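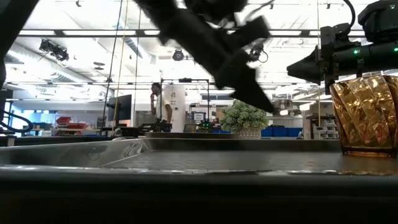

Amber tumbler at the right, tray in front.

Notebook, 01/02/2021. Hakala, second draft.

Chapter 34 still won't behave. The surveyor gets to Kevmont on the last ferry, finds the map room locked, and then spends 51 lines thinking about her mother. Cut to nine. The mother can wait, she has waited since October.

Timeline trouble again. In chapter 6 the Hiltero expedition loses 40 sledges. In chapter 20 the survivors burn the last of them for heat, and by chapter 31 they are riding one home. Either there is a spare or I have invented a haunted sledge. Tempted by the haunted sledge. Asked the Thursday-draft readers' sheet instead: three for the spare, one for the ghost, one blank with a tea ring.

Fixed: the moon on the night of the theft. It was full twice in one week.

Not fixed: why anyone would hide the key inside a lake.
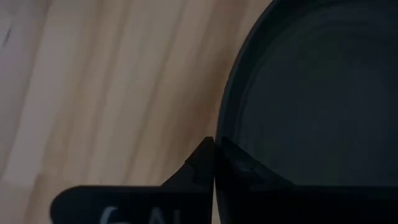
The map itself has to be described by someone who has never seen a map, which seemed clever when I outlined it. First try had "contours" in it. Second try had "cartographic," in the mouth of a boy who herds goats. Third try goes by wood: long pale streaks running down the board, going warmer and more orange as they near the big black round, and the boy takes the round for a hole and won't put his finger there. Good, keep. It's the Sodeo crater, and he finds that out in chapter 38, if I ever write it.

Word count after cuts: down 935. Felt like progress until I remembered which direction a novel is supposed to go.

Next: check the ferry bell rings before the fog and give the goats something to do in part two.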